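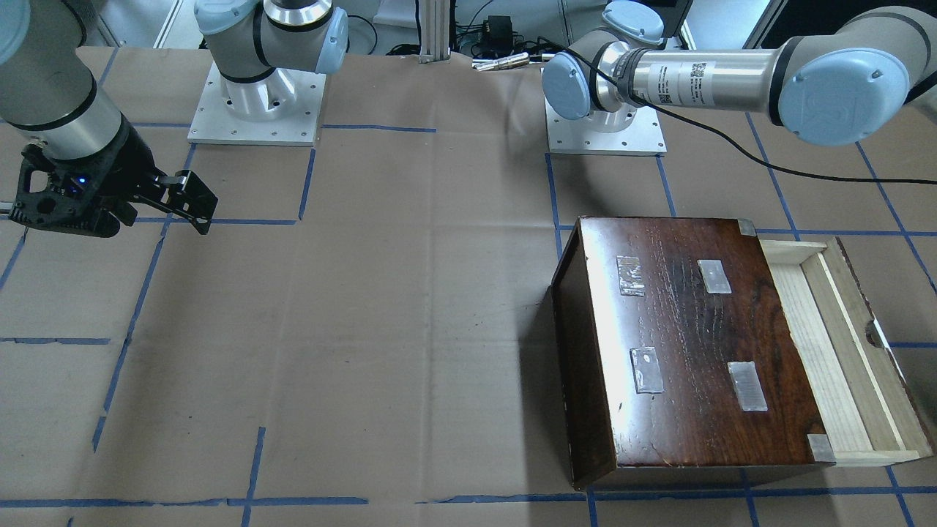
Gripper over the blue tape line, right-hand arm

Subject: Re: [vulosstead-anime] Which cut of Turness for the June night?
From: Ginette MacLeod
To: vulosstead-anime list

Hi Haiyan, hi everyone,

Sorry for the slow answer, I wanted to sit down with both versions again before I opened my mouth, and then of course I ended up watching the whole series over two evenings with a pot of tea and my sister's dog on my feet. So this is going to be long. Get comfortable!

Haiyan Deng wrote:

> I've been trying to settle which version of Turness we show. As far as I can
> tell there's the TV series, 13 episodes, and then the compilation movie that
> came out afterward with the new ending. Sihan says the movie is the better
> way in for people who have never seen it. Baoshan says the movie ruins Min
> and we should do the first four episodes and stop at the ferry.
>
> I honestly don't remember the movie well enough to have a vote. Is the new
> ending really that different? And is the English dub the same cast? I liked
> the woman who did Min in the series and I'd be sad to lose her.
>
> Also somebody please tell me whether the subtitles on the disc can be made
> bigger. Last time the back row complained.
>
> Haiyan

I'll go through these one at a time, although not quite in your order.

The movie against the series

I think Sihan and Baoshan are both right, which I know is no help. The movie is lovely to look at. They redrew most of the harbor material, and the storm has a weight to it that the TV version never had (you remember how the waves in episode six seem to be sliding on a tray?). The color is warmer all the way through. If you put a person with no idea what Turness is in front of the movie, they'll be hooked before the lighthouse goes dark.

But to fit everything in, they took out nearly all of Min's time at the net shed, and for me that's where she becomes somebody. In the series she spends a whole episode being bad at a job. She drops things, she gets shouted at, she goes home and doesn't tell her grandfather. When she finally stands up to the harbor master you've seen where it came from. In the movie she just does it, with very nice music under her, and I sat there thinking, well, good for you, dear, but who are you?

The other big loss is the letter carrier. He has maybe three lines left. I know he's a small part, but his walk up the hill in episode nine is my favorite piece of animation in the entire thing, and it's gone.

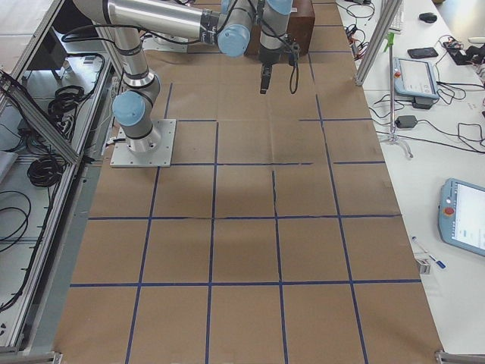

The ending

Spoilers from here, so Peiyu, if you still haven't finished it, skip down to the part about the disc!

In the series, as you'll recall, the boat comes in and we never see who is on it. Min puts down her bucket and the credits run. The movie keeps going. We see the boat tie up, we see her mother, and there's a long talk on the dock that spells out why she left. I cried at it, I won't pretend I didn't. Then the next morning I was a bit cross with myself, the way you are after eating frosting out of the tub. I'd been happy for years not knowing.

Baoshan feels much more strongly than I do, and I'm sure he'll reply with his reasons. Baoshan, please be kind to Sihan this time.

The dub

Good news, Haiyan. Min is the same actress in both, and so is the grandfather. The harbor master was recast and the new man plays him gruffer, almost a villain, and that changes the argument on the stairs quite a lot. 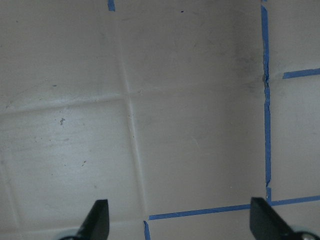 I prefer the first one, who always sounded as though he needed a sandwich and a nap. The Zonholm company did the English script both times, but you can hear that the movie lines were gone over again. Some of the jokes are better. The fishing words are more correct, I'm told, though I wouldn't know a gaff from a garden rake.

If we do go with subtitles, the movie's are cleaner. The series ones have that odd habit of translating the shop signs over the top of people talking.

The disc and the back row

Yes, you can make the subtitles bigger, but only on the series discs. It's under Languages, then Display, and you have to do it before you press play or it kicks you back to the first menu. On the movie disc there's one size and that's that. My suggestion is to move the chairs forward. We had 14 people last time and room for plenty more in front.

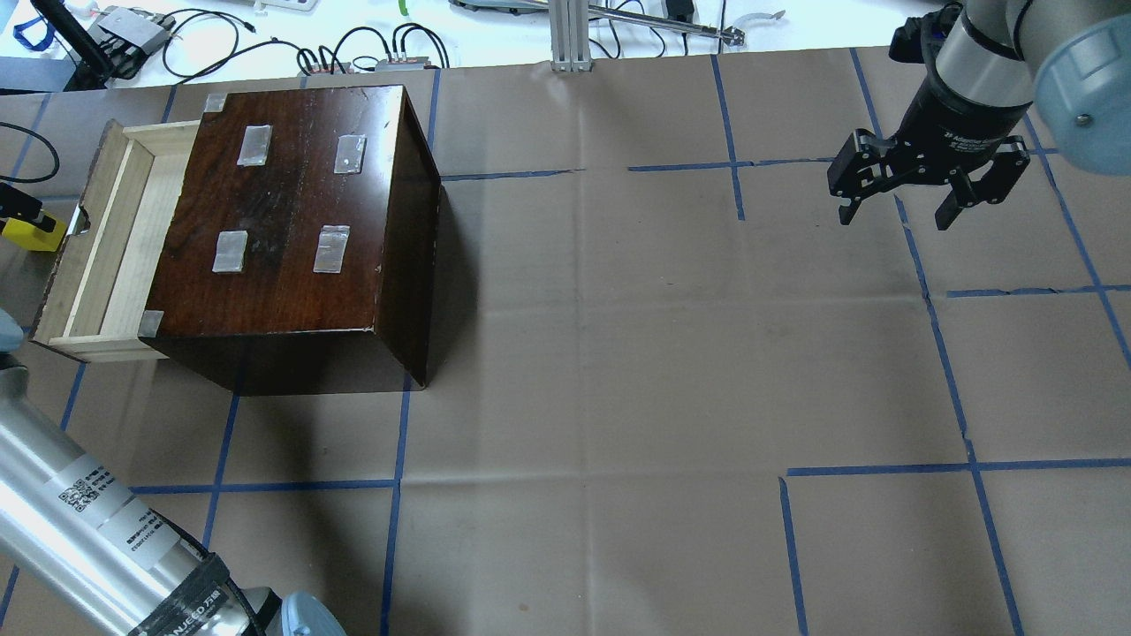 Dark cabinet, drawer pulled out

What I'd vote for, if it comes to that, is the first four episodes, as Baoshan wants, then a break, and then the storm from the movie for anyone who wants to stay and compare. It starts 43 minutes in, right after the bell. Would that suit you, Sihan?

I can bring my discs and the long extension cord. I still have Peiyu's copy of the art book too, the one with the Turness maps.

Warmly,
Ginette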